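Planning Before Contact

At Dokham, the software group led by Maja Gajewski rebuilt its grasp planner in July and tests it entirely in simulation.

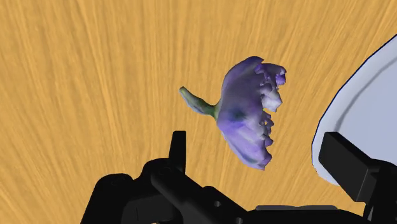
The planner, named Sarkex, scores each approach before the arm moves. A purple flower lying on its side, with a short stem and a ruffled bloom, offers few flat surfaces to score. 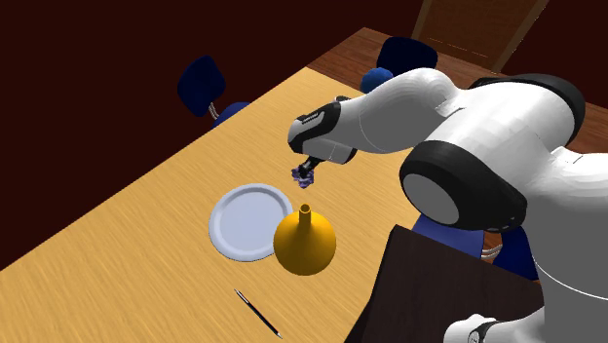 Svenja Janssen, who maintains the control code, runs 418 trials for every release. Each trial is logged and can be replayed step by step.

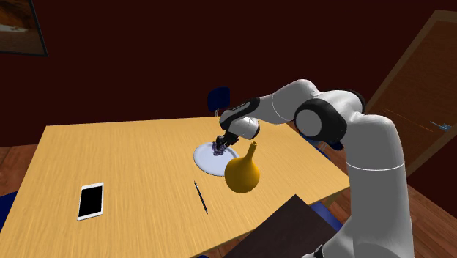 A release is approved only when the perception and planning logs agree. The next version will add a limit on wrist speed.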